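Forum Werkbank & Schreibtisch › Ordnung am Arbeitsplatz

Thema: Kabeldurchlass im Tisch – und trotzdem liegt alles obendrauf

tischlein_deckdich schrieb um 19:12 Uhr:
Guten Abend in die Runde, ich lese hier schon seit August mit und habe von euch so viel gelernt, dass ich mich jetzt auch einmal traue, eine eigene Frage zu stellen. Es geht um unseren großen Arbeitstisch im Vereinsraum, helles Holz, zwei Teile aneinandergestellt, mit runden Löchern für die Kabel. Wir bereiten dort unsere Spieleabende vor, der eine tippt am Laptop die Listen, der andere sortiert Karten und Kleinteile, und am Ende sucht man doch immer irgendetwas. Die Löcher sind da, benutzt werden sie selten, und das lange Kabel vom Laptop wandert in Schleifen quer über die Platte.

Dazu kommt das Fächerding in der Mitte. Ich mag es sehr, es ist oben offen und hat zwei Reihen kleiner Fächer, aber ich weiß nie, was eigentlich hineingehört. Wie macht ihr das? Gehört so etwas überhaupt auf einen Tisch, an dem auch am Rechner gearbeitet wird?

Liebe Grüße und schon mal danke fürs Lesen, es ist ja doch länger geworden!
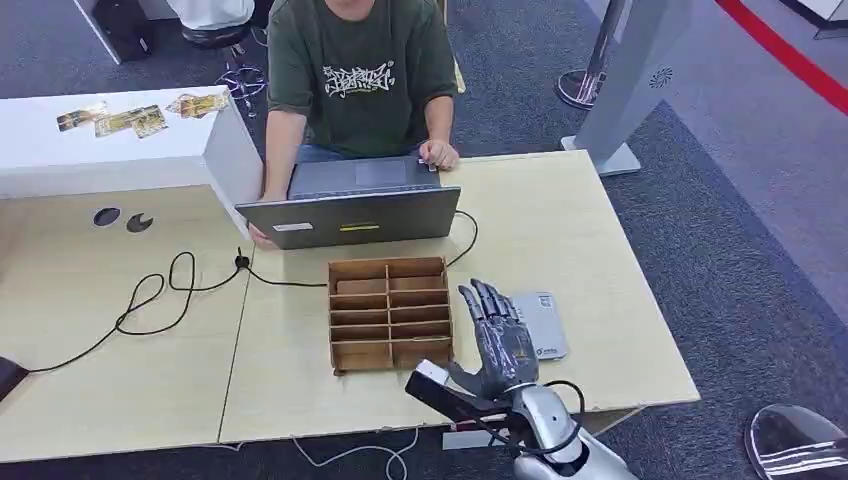

Antworten (4)

Schubladenfee schrieb um 19:40 Uhr:
Ach, herzlich willkommen! Der Tisch ist doch wunderbar, und so ein helles Holz macht gleich gute Laune. Ich würde mit dem Kabel anfangen, das bringt am meisten und kostet nichts. Den Stecker unten durchs Loch fädeln (falls er nicht durchpasst, das andere Ende nehmen), oben nur so viel Länge stehen lassen, wie der Laptop wirklich braucht, und den Rest unter der Platte mit einem Klettband zusammenfassen. Bei mir zu Hause hat das an einem Nachmittag den halben Schreibtisch frei gemacht, und ich habe mich danach wochenlang darüber gefreut.

Das Fächerding bitte unbedingt behalten! Ich habe ein ähnliches von Pasimari, da liegen Würfel, Büroklammern und Radiergummis drin, und wenn Besuch kommt, trage ich es einfach samt Inhalt ins Regal.

Kamran Hashmi schrieb um 20:05 Uhr:
Da muss ich freundlich widersprechen, liebe Fee. Ein Loch im Tisch ist schön, wenn der Rechner immer am selben Platz steht. In einem Vereinsraum setzt sich heute der eine links hin und morgen die andere rechts, und dann wird das Kabel jedes Mal wieder herausgezerrt. Wir hatten das genauso, mit Durchlass und Klettband und allem, und nach einem Monat lag wieder alles oben.

Mein Vorschlag wäre eine Steckdosenleiste an der Tischkante. Die von Mostix klemmt man an und nimmt sie auch wieder ab, ohne zu bohren. Das Kabel führt man dann hinten an der Kante entlang, und die Mitte bleibt frei für das, was gemeinsam gemacht wird. Und noch etwas: Wo der Stoß zwischen den beiden Tischteilen verläuft, würde ich nichts Kleines ablegen. Ich habe in unserem schon Spielmarken verschwinden sehen, und man kniet dann mit der Taschenlampe darunter und ärgert sich.

Kamran Lashari schrieb um 20:31 Uhr:
Namensvetter, bei der Leiste bin ich dabei, beim Fächerding aber eher nicht auf Fees Seite. Mitten auf dem Tisch steht so etwas immer im Weg, sobald jemand den Laptop ein Stück nach vorne schieben will. Ich würde es auf den weißen Kasten an der linken Seite stellen, wo jetzt die drei Karten liegen. Der ist höher als die Tischplatte, da greift man bequem hin und hat trotzdem alles im Blick.

Für die Karten selbst nehme ich eine flache Schale von Plendside. Früher lagen sie bei mir auch einfach so herum, jede ein bisschen schief, und das hat mich lange nicht gestört, bis mir beim Lüften der halbe Stapel auf den Boden geweht ist. Seitdem bin ich da ein wenig streng geworden.

Schubladenfee schrieb um 20:48 Uhr:
Streng ist gar kein Ausdruck, lieber Kamran L.! Aber gut, mit dem Kasten könnte ich leben. Nur bitte nicht alles an den Rand räumen – ein Tisch, an dem Leute zusammensitzen, darf in der Mitte ruhig etwas haben, wonach man greifen kann. Wenn alles ordentlich weit weg steht, holt es am Ende keiner mehr.

tischlein_deckdich schrieb um 21:20 Uhr:
Ihr seid ja lieb, so viele Gedanken zu unserem alten Tisch! Ich glaube, ich probiere zuerst die Klemmleiste aus, weil bei uns tatsächlich ständig die Plätze gewechselt werden, und das Fächerding zieht versuchsweise auf den Kasten um. Wenn die anderen murren, kommt es wieder zurück. Weiß zufällig jemand, ob es die Abdeckungen für die Kabellöcher auch einzeln gibt? Bei Jadoon habe ich nur ganze Sets gesehen, und ich bräuchte wirklich bloß eine. Den Durchmesser messe ich beim nächsten Mal und schreibe ihn hier dazu.

40 Mal geteilt · 1.000 Aufrufe

Ähnliche Themen
Klettband oder Kabelbinder – was hält länger?
Zwei Tische verbinden ohne Schrauben
Sortierkasten für Kleinteile selbst bauen
Spielkarten lagern: Schale, Box oder Gummiband?
Netzkabel zu lang, wohin damit?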